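Ntombi Visser
ok thread time. folding data, week two, posting from the stairs because it's the only place with signal

1/ for anyone new: we're teaching a policy to handle laundry. not folding yet. pick up, spread, turn the right way out, put down. folding is for people with more funding

2/ all hand-held, no arm. you hold the gripper, you do the job, the camera on it records. later the arm gets to pretend it was you

3/ total as of this morning: 2,034 episodes. target for end of April is "more". Petridis keeps asking me for a real number and I keep saying more

4/ of those, 86 binned so far. mostly tracking dropouts, some where I forgot to say start and just did the whole thing unlabelled like a person doing her washing

5/ things that kill tracking in a flat: bare white walls. mirrors. turning round too fast when the doorbell goes. we did one bedroom in Orkow with a mirrored wardrobe and I don't want to talk about it

6/ tip if you're doing this at home. do a slow sweep of the room BEFORE you touch any cloth. up, down, both corners, back to the bed. takes no time and the mapping run stops falling over

7/ someone asked why not do it all on a nice clean table in the lab. we did, that was Callico, the first set. policy was lovely on the nice clean table. put it near an unmade bed and it grabbed the duvet. every time

8/ so now it's real rooms, real mess, and the rule is you don't tidy first. hardest rule for me personally. I have moved people's socks. I have moved them back

9/ on labels. we had 5 grasp types in the sheet, now we've got 2: edge and middle. everyone labelled the other three differently and Jullton (our labelling tool, named after a bus stop, long story) was just full of arguments

10/ edge = you've got a hem, cuff, collar, anything with a border. middle = you've pinched the body of the cloth and the rest hangs or bunches wherever it likes. if you can't decide in a second it's middle. move on

11/ middle is the one we're short of btw. people naturally go for edges, we've all been folding since we were six. you have to make yourself grab it badly

12/ and grab it badly in differnt ways. off centre, near a seam, on a crease that's already there. if I get another batch of perfect centre pinches I'm sending it back

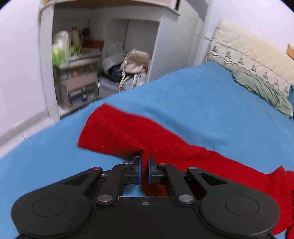
13/ knitwear is its own problem. stretches when you lift, so where you pinched and where the cloth ends up aren't the same place, and the model hates that. shirts are easy next to it. the red one on the blue sheet is what I mean by middle: fold held between the pads, the flat cuff-looking end left lying out on the bed, everything in between gathered up towards the jaws. cuff's right there and you go for the fold anyway. more of these pls

14/ also colour. strong contrast with the bedding is fine for some of it but not all of it. I want grey on grey. I want navy on navy. I want you to struggle to see it yourself

15/ close the jaws slowly. if you snap them shut the width reading jumps and we lose the bit we care about most, which is the cloth going in

16/ and hold for a beat before you lift. one breath. loads of you are lifting while still closing and I can't split the two afterwards

17/ replies: yes kids' clothes count. no not towels, we've got towels coming out of our ears. yes you can do the same jumper again but throw it down fresh each time, don't place it

18/ q from the DMs, does it matter which hand. no. swap if your wrist hurts. mine hurts

19/ next upload window is Sunday, evening is best, the server's asleep by then and so is Petridis. check your battery, check your card, say START out loud

20/ forgot to say, sleeves inside out are allowed and very welcome. label them as they are, don't fix them first. right, signal's going, back in to do the wool pile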